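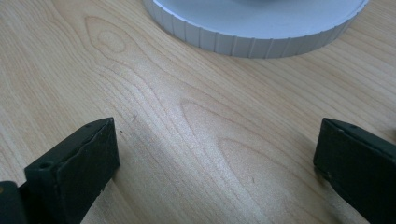
Radomir Perić writes to me that Flomthorpe should have sold their captain already in May, when two clubs were still asking. I understand him, but I don't agree, and I will try to explain in a few posts.

First the facts. Emil Baumgartner is captain of Flomthorpe, he has 132 games for the club, and last night he told the local radio that he will not sign the new contract. He was polite. He thanked the fans. But he also said "I have nothing more to give in this system," and the coach was sitting in the next room.

The coach is Tímea Dobos. She answered after the game, and her answer was short. "Emil trains with us until somebody tells me something different. If he trains well, he plays."

I like this answer. Many coaches would send him home the same evening. She has 24 games left and no other point guard with experience, so what would she win with a punishment?

About the game itself, few people talk, and it is a pity. Flomthorpe lost at Cunov by 2 points. Baumgartner scored 39. A man who has stopped caring does not score 39 on the road, at least I have never seen it.

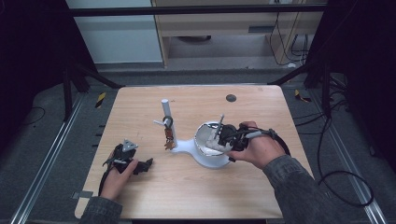

Both hands busy, bowl and mug tree on the table.

Back to the last play, because I got many messages. Dobos drew it for Siv Midtbø's brother in the corner, and Baumgartner kept the ball and took the shot himself. It hit the rim. Some of you say this proves he plays only for himself now. I watched it again four times and the corner was closed. I would also shoot.

Where can he go? Drotamby is the name I hear most. They have money and a free place in the team, but they play even slower than Flomthorpe, and slow is exactly what he complains about. Bachmann would be better for his style. I don't know if they can pay.

Cyril Hollis asked if the club can keep the captaincy with him. By the rules of the club, yes, the coach decides. By the feeling in the locker room, I can't say, I am not in the locker room.

My wish is that they sit down together, Dobos and Baumgartner, before the next home game, without the radio. He wants to run more. She wants fewer turnovers. People have found an agreement with bigger problems than this.

I will be at practice tomorrow at 10 in the morning, the part that is open for the press. If he is there, I will write it here.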